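How Wood Floors Are Made
Blackburn Children's Museum: Learning Pages
Updated 25 Jul 2025

Many homes, schools and gyms have floors made of wood. A wood floor begins as a living tree. Before anyone can walk on it, the wood must be cut, dried, shaped and fastened down.

From log to board

Oak, maple and ash are often chosen for floors. These trees have hard wood that does not dent easily. Pine is softer, but many old houses have pine floors that are still in use today.

At a sawmill, large blades cut each log into long boards. Look at the end of a log and you will see rings. A tree in a place with warm and cold seasons usually adds one ring each year, so a log with 40 rings came from a tree that grew for 40 years. When the log is cut lengthwise, the rings show up as lines and curves. This pattern is called the grain.

Why wood must dry

A fresh log holds a great deal of water. Wood shrinks as it loses water and swells as it takes water in. If wet boards were nailed down, gaps would open between them later. Sawmills stack the boards with thin sticks between the layers so that air can move through. Many boards then go into a large heated room called a kiln. 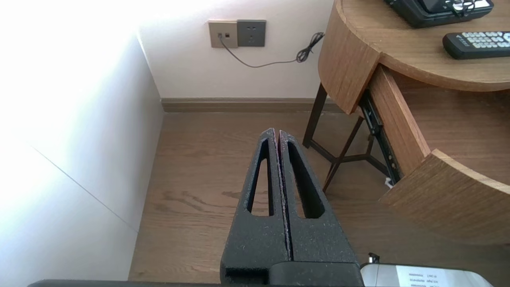
Fitting the boards together

Many floorboards have a thin ridge along one side, called the tongue. The other side has a slot, called the groove. The tongue of one board slides into the groove of the next, and the two boards stay level.

Workers leave a small space between the last board and the wall. In damp August weather the floor may swell, and the space gives it room to grow. A strip of trim usually covers the space.

Caring for a wood floor

Sand and grit can scratch the finish, the clear coat that protects the wood. Wipe your shoes at the door, and tell an adult when water spills.

Words to know

Grain: the pattern of lines in a piece of wood.
Kiln: a heated room used for drying wood.
Finish: a clear coat that protects a surface.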